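Trastville shop says a two-drawer cabinet will clear your counter

Trastville, Sunday, September 8, 2019 — A home goods shop on the east side of town is selling a small wooden cabinet that it says will end kitchen counter clutter in 30 days. The claim is printed on a card by the register. The card doesn't say what happens on day 31.

The cabinet, sold by Mallar under the name Vītola, has two drawers stacked one over the other, each with a dark bar handle. It costs $36. A pale tray to go with it is extra, and the shop suggests buying both. Mallar says it has sold almost 600 of the cabinets since May, though it would not say how many came back.

The idea is simple enough. Small things that drift around a counter go in the drawers, and whatever is in use that day sits on the tray. Bottles, cartons and the odd lemon are the kind of thing the shop has in mind. 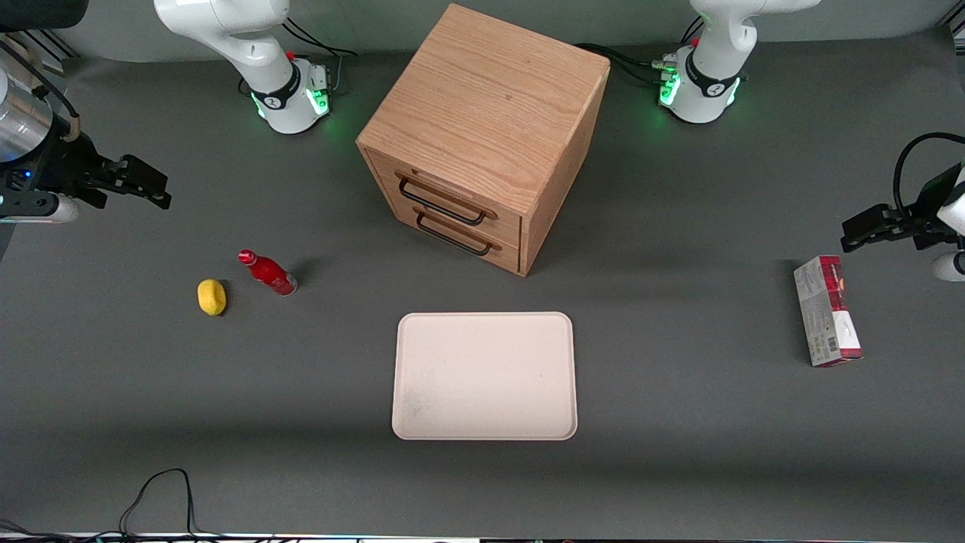

Wing-yan Shek said she had tried the same plan with an older cabinet and that it held up for three weeks, after which the drawers were full of batteries and soy sauce packets and the counter looked the way it always had. She would still buy one for tea towels, she added, but not for the reason on the card.

Mallar did not offer any evidence for the 30-day figure beyond what it called customer feedback. Asked whether a carton of any size would fit in a drawer, the shop said buyers should measure first. The drawer sizes are not on the card either.

There is also the matter of room. A cabinet meant to free up a counter has to stand somewhere, and in most kitchens that will be the counter.

A larger model with 3 drawers, the Muleck, is due later in the fall. No price has been set. The shop is taking names.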